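計算機保守実習Ⅱ 配布資料 第8回
デスクトップ筐体の内部構成とCPU・メモリの着脱
担当 Joaquín Huenchumán
改訂 2026年7月20日

0. 範囲

前回までに電源系統の測定と記憶装置の換装を扱った。今回の対象は主基板上の着脱部品、すなわちメモリモジュール、CPU、コイン電池、および基板に接続されるケーブル類である。ヒートシンクの取り外しは手順のみを示し、放熱材の選定は次回に回す。
基板の取り出しは行わない。作業はすべて、基板を筐体に固定したまま実施する。

用語は本資料内で次のように統一する。
主基板:マザーボードのこと。単に基板と書いた場合も主基板を指す。
ロードプレート:CPUの上面周縁を押さえる金属枠。
ロードレバー:ロードプレートを締結する金属の棒状レバー。
ヒートスプレッダ:CPUパッケージ上面の金属蓋。
バンク:物理的に隣接して並ぶメモリスロットの一群。論理的なランクやチャネルの意味では用いない。

1. 作業前の確認

1.1 電源の遮断
OSのシャットダウン後、電源ケーブルを抜く。電源ユニットに主スイッチがある機種では、ケーブルを抜く前にスイッチを切る。ケーブルを抜いた状態で電源ボタンを数秒押し、残留電荷を放電させる。基板上に待機電源のLEDがある場合は、消灯を目視する。
周辺機器のケーブルもすべて外す。映像ケーブルやUSBケーブル経由で、接続先の機器から電圧が回り込む例がある。

1.2 静電気対策
リストストラップを装着し、筐体の塗装されていない金属部に接続する。ストラップを使わない場合は、部品に触れる前ごとに筐体金属部へ触れる。取り外した部品は帯電防止袋または導電性マットの上に置く。帯電防止袋の外側を絶縁面として使ってはならない。

1.3 筐体の姿勢
タワー型筐体は横倒しにし、側板を外した開口を上に向ける。基板面が水平になるため、挿抜力を垂直にかけやすく、落としたねじの行き先も限定される。立てたままでの作業は本実習では認めない。
筐体の脚や前面パネルの突起で片側が浮くことがある。四隅を軽く押し、がたつきがあれば位置を変える。作業台が溝付きのアルミフレームの場合、溝に小ねじが入り込みやすいので、ねじは必ず皿に置く。

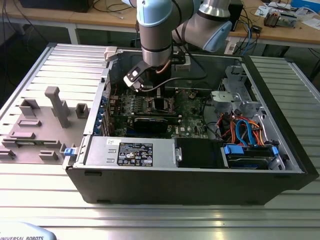 姿勢が決まったら、部品に触れる前に内部の配置を記録用紙に写す。記入するのは、電源ユニット、ドライブケージ、拡張カード、CPU冷却部の位置関係と、ケーブルの経路である。寸法は不要だが、上下左右の向きは筐体背面を基準に明記すること。背面がどちらかを書いていない図は再提出とする。

2. 筐体内の区画

実習機の筐体は、大きく四つの区画に分けて考える。

2.1 背面側
拡張スロットの固定部がある。実習機では青い樹脂のクリップでカードのブラケットを押さえる。カードを抜くときは、背面側の固定を解いてから、スロット端のラッチを解除する。順序を逆にすると、ブラケットがつかえた状態でカードを引くことになり、スロットの端子をこじる。
横長の映像カードが基板の中央を横切る配置では、その下の部品に手が入らない。メモリやCPUの作業に先立ってカードを外すかどうかは、指先がラッチに無理なく届くかで判断する。

2.2 電源ユニット
銀色の金属箱で、定格ラベルが貼られている。ラベルからは出力系統ごとの電圧と最大電流を読み取り、記録用紙に写す。系統別の最大電力の合計は、ユニット全体の定格出力と一致しないことが多い。両者を混同しないこと。
電源ユニットの筐体は実習中に開けない。内部の一次側コンデンサには、遮断後も高い電圧が残る。

2.3 ドライブケージ
ハードディスクは側面にレールを付けてベイに収める。青い樹脂のレールクリップは両側から内側へつまんで引き抜く。外す順は、信号ケーブル、電源ケーブル、ドライブ本体とする。
SATA信号ケーブルは、コネクタに金属のロックがあるものとないものがある。ロック付きのものをロックを押さずに引くと、基板側コネクタの樹脂が割れる。電源側の線色は一般に、黄が12V、赤が5V、橙が3.3V、黒が接地である。色だけで判断せず、測定が必要な場合は前回配布した端子配列表を参照する。

2.4 主基板
実習機の基板は緑色のソルダレジストに白のシルク印刷が施されている。シルク印刷には、部品番号、コネクタ名、極性、ピン番号の起点などが含まれる。読み方は3節で扱う。

3. 基板表示の読み方

3.1 部品番号の接頭記号
表面実装部品の近傍には、英字と数字からなる番号が印刷されている。慣用的な接頭記号は次のとおりである。
R 抵抗
C コンデンサ
L インダクタ
D ダイオード
Q トランジスタ、MOSFET
U 集積回路
X または Y 水晶振動子
J または CN コネクタ
製造者によって使い方が異なる。特にU、IC、PUなどは同じ基板の中で混在する場合がある。接頭記号だけで部品を断定せず、外形と周辺回路を合わせて判断すること。

3.2 部品番号以外の印字
基板には、部品番号と同じ書体で管理用の文字列も印刷される。これらは回路上の意味を持たず、組立や検査の工程で参照されるものが含まれる。意味の分からない文字列は、推測で補わず、見えたとおりに写す。0とO、1とIの区別がつかない場合は、該当文字に下線を引いて保留とする。

3.3 斜めから読むとき
ヒートシンク、ケーブル、メモリモジュールが視線を遮るため、印字を正面から読めないことがある。部品を押しのけて読もうとせず、手鏡か小型ライトを使う。ライトは浅い角度で当てる。垂直に当てると、ソルダレジストの反射で白文字が沈む。
メモリスロットの根元にある印字は特に読みにくい。スロット番号を確認できないときは、ソケットからの距離で仮番号を付け、図に併記する。仮番号には丸印を付け、正式な番号と区別すること。

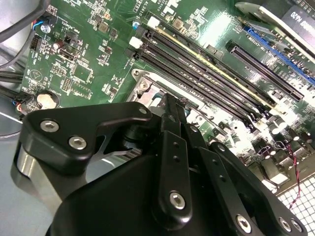 4. メモリモジュール

4.1 スロットの配置
実習機のスロットは、CPUソケットの左右に分かれて配置されている。両側配置では、各チャネルの配線長をそろえやすい反面、実装順を誤りやすい。片側配置の機種での経験をそのまま当てはめないこと。
ラッチの色は、各チャネルで先に使用するスロットを示すために使い分けられることが多い。実習機では白と黒の二種がある。実装順は必ず機種の保守手引で確認し、色のみに基づく判断は避ける。

4.2 取り外し
(1) 対象スロットの番号を記録する。
(2) 両端のラッチを外側へ同時に開く。片側だけを先に開くと、モジュールが傾き、反対側の端子に力がかかる。
(3) モジュールが浮いたら、基板の両端を持って垂直に引き上げる。メモリチップと端子面には触れない。
(4) 帯電防止袋に入れ、袋にスロット番号を書いた札を付ける。

4.3 取り付け
(1) 端子側の切り欠きと、スロット内の突起の位置を合わせる。合わない場合は世代が異なるか、表裏が逆である。
(2) 両端を均等に押す。ラッチが自動的に起き上がり、両側が固定された時点で完了とする。
(3) 横から見て、端子の露出幅が左右で等しいことを確かめる。
押し込みに必要な力は見た目より大きい。基板が目に見えてたわむ場合は中断し、スロット内の異物の有無を調べる。

4.4 空きスロットの扱い
空きスロットには埃が入る。清掃には圧縮空気を用い、綿棒や布は使わない。繊維が接点に残ると、後の接触不良の原因になる。ダミーモジュールが付属する機種では、冷却風の流路を保つために装着を指定している場合がある。

5. 発泡材、シート類の扱い

筐体内には、電気的な機能を持たない材料も使われている。黒い発泡材またはゴム状の帯は、板金の縁と部品の隙間を埋める目的で貼られることが多い。用途としては、振動の抑制、風の回り込み防止、ケーブル被覆の保護などがある。絶縁を目的としたシートもあり、外観だけでは区別できない。

5.1 点検項目
・剥がれ、浮きがないか
・縁が欠けて粉を出していないか
・基板側にはみ出していないか
・表面に金属粉や切り屑が付いていないか

加水分解した発泡材は、指で触れると崩れて粘着する。崩れが見られた場合は触れるのをやめ、担当者に申し出る。破片が基板に落ちた場合は、吸い取りを先に行い、吹き飛ばしは行わない。

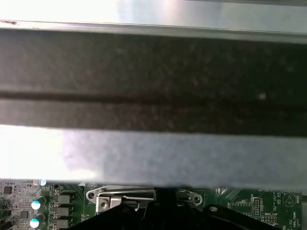

シート類を一時的にめくる必要があるときは、めくる前に縁の位置を鉛筆で記録用紙に写す。貼り直しで位置がずれると、近くのコンデンサの頭部や配線に当たることがある。粘着力が落ちている場合に、セロハンテープや事務用の両面テープで補ってはならない。補修にはポリイミドテープを使用する。

5.2 周辺部品の外観点検
板金の縁に近い部品は、組立時や清掃時に当たりやすい。次の部品を優先して見る。
円筒形コンデンサ:頭部の膨らみ、傾き、根元からの漏れ。固体コンデンサと湿式の電解コンデンサでは劣化の現れ方が異なり、固体型では膨らみがないまま特性が低下することがある。
チョークコイル:角形の濃灰色または黒色の部品で、電源回路の出力側に並ぶ。欠け、割れ、周囲の変色を見る。複数が等間隔に並んでいるときは、互いの色と高さを比べる。
小型の集積回路:足の間の異物。拡大鏡を用いる。
外観に異常がないことは、電気的に正常であることを意味しない。記録用紙には「異常なし」と書かず、「外観上の異常を認めず」と書くこと。

6. CPUの着脱

6.1 冷却部の取り外し
対角の順にねじを緩める。一本を完全に緩めてから次に移ると、ヒートシンクが傾き、ヒートスプレッダの縁に荷重が集中する。各ねじを半回転ずつ、対角に進める。
ファンのケーブルは、ヒートシンクを持ち上げる前に外す。コネクタは樹脂部を持ち、線を引かない。
放熱材が固着している場合は、水平方向にわずかにひねってから持ち上げる。真上に強く引くと、CPUがソケットから抜ける形式の機種もある。

6.2 ソケットの開放
(1) ロードレバーを下に押し、外側へずらして掛かりを外す。
(2) レバーをゆっくり起こす。ばねの反力があるため、途中で指を離さない。
(3) ロードプレートを起こす。全開位置で手を離しても倒れないことを確認する。
(4) 周囲のケーブルがプレートの可動範囲に入っていないことを確認する。束ねたケーブルが基板の縁に掛かっている場合は、先に退避させる。

6.3 CPUの取り外しと装着
取り出しは縁を持って垂直に行う。LGA形式では接点のばね端子がソケット側にあり、変形すると現場での修復は事実上できない。取り出し後は、ソケットの真上で工具を受け渡さない。
装着時は、パッケージの切り欠きおよび角の三角印を、ソケット側の対応箇所に合わせる。正しい位置であれば、自重で収まる。収まらないときは押さず、一度持ち上げて向きを見直す。
ソケットに収めた後、横方向に滑らせて位置を調整してはならない。調整が必要なら、垂直に持ち上げてから置き直す。

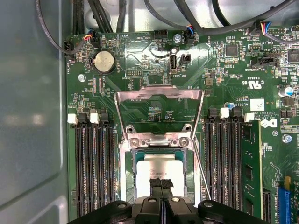 図 CPUソケット周辺。ロードプレートを起こした状態。右側バンクの右端のスロットに緑色のメモリモジュール1枚、左上寄りにコイン電池。

6.4 締結
ロードプレートを倒し、レバーを戻して掛かりに入れる。レバーの終端では抵抗が増すが、これは正常である。抵抗が始まる位置が明らかに早い場合は、CPUが浮いている。直ちに戻して確認する。

6.5 コイン電池
電池は、設定の保持と時計のために実装されている。取り外すと設定値が初期化されるため、外す前に必要な設定を控える。電池の側面にある金属片を指定の方向に押し、浮いた側から取り出す。金属の工具でこじると、正極と周囲を短絡させるおそれがある。
取り付けでは極性を確認する。多くのホルダでは正極の刻印面が上になる。

7. 復旧と動作確認

組み戻しは取り外しの逆順とする。通電前に次を確認し、二人一組で相互に署名する。
・ねじの本数が、外したときの記録と一致する
・メモリのラッチが両端とも閉じている
・ロードレバーが掛かりに入っている
・ファンケーブルが接続され、羽根に触れる位置に線がない
・ドライブの信号ケーブルと電源ケーブルが接続されている
・筐体内に工具が残っていない

最初の通電は最小構成で行う。起動したら、ファームウェアの設定画面でメモリ容量、CPUの型式、時刻を確認する。容量が不足して表示されるときは、電源を遮断してから、モジュールを一枚ずつ同じスロットに装着して切り分ける。スロットとモジュールを同時に変えると、原因を特定できない。

8. 記録と提出

記録用紙はClumariの書式285を使用する。自由形式のメモは添付として認めるが、書式の代わりにはならない。
着脱の所要時間は、電源遮断の確認から相互署名までとし、35分を上限とする。超過した場合も作業は打ち切らず、実時間を記入すること。時間の長短は採点の対象外である。
Saavedra棟の実習機は、ソケット部の着脱回数を機体ごとに累計している。累計が200回を超えた機体はCPUの着脱に使用せず、外観点検専用とする。機体の札を見て、該当するものを選ばないこと。
提出先はWenceslao Domínguez。期限は8月の第1回実習開始時とする。

9. 課題

9-1 両側配置のメモリスロットについて、左右のバンクそれぞれで最初に使用すべきスロットを保守手引から調べ、配置図に記入せよ。
9-2 実習機の電源ユニットのラベルを写し、各系統の最大電力を計算せよ。合計が定格出力と異なる場合、その理由を二行以内で述べよ。
9-3 ヒートシンクの固定ねじを対角順に緩めなかった場合、ソケットの端子にかかる荷重がどう変化するかを図示せよ。数値は不要。
9-4 発泡材またはシートを一箇所選び、想定される目的を二つ挙げ、どちらであるかを判別する方法を書け。破壊を伴う方法は除く。

参考資料
Wanedora 保守実習共通手引 静電気対策の章
Sisteton 記録用紙記入要領
第7回配布資料 端子配列表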